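Chapter 4
Difficulty, Pacing and the Player Who Gives Up

When I was a student, my first finished game was a little maze puzzler called Lunon, and I was so proud of it that I made my whole family play it over a long weekend. My aunt got as far as the third room. She was perfectly polite about it, put the controller down, and asked whether there was any more coffee. I had spent months on the later rooms (there were 25 of them, each meaner than the last!) and she never saw a single one.

I tell you this story at the start of a chapter on difficulty so that you'll have somebody in mind as you read. A difficulty curve looks like a line on a chart, and it's tempting to treat it as a piece of math. But every point on that line is a person sitting on a couch somewhere, deciding whether to try again.

In Chapter 3 we looked at how a player learns the rules of a game. Now we'll ask what happens once those rules are known and the game begins to lean on them. How fast should the pressure rise? When should it ease off? And what do we owe the player who has failed the same jump ten times and is starting to get cross with us?

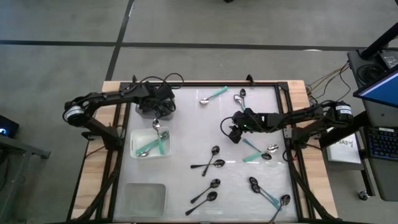 We'll work mostly with two games, and I'd suggest keeping your notes on them side by side. The first is Zolham, a side-scrolling climbing game designed by Ebbe Moen, which has a reputation for being brutal and yet is finished by a surprising share of the people who start it. The second is Prenville, Diễm Từ's slow and lovely town-building game, where it is almost impossible to lose and where players nonetheless wander off in the middle of the second winter. Between them they'll give us plenty to argue about.

Before going further, let's settle a few words. By challenge I mean what the game asks of the player at a given moment. By difficulty I mean how hard that feels, and of course it feels different to different people - a tight jump is nothing to someone who grew up on platform games and a brick wall to my aunt. By pacing I mean the order and spacing of challenges, including the quiet stretches where very little is asked at all. Students often forget the quiet stretches. Please don't!

4.1 Reading a Failure Log

Suppose you have a test build of a short platform game, and you've recorded every attempt at every stage. The log runs to 3492 attempts, and 313 of them belong to a single stage near the middle. It would be natural to decide that this stage is too hard and start widening the platforms. Hold off for a moment, and look first at how long each attempt lasted and what the players did after it ended.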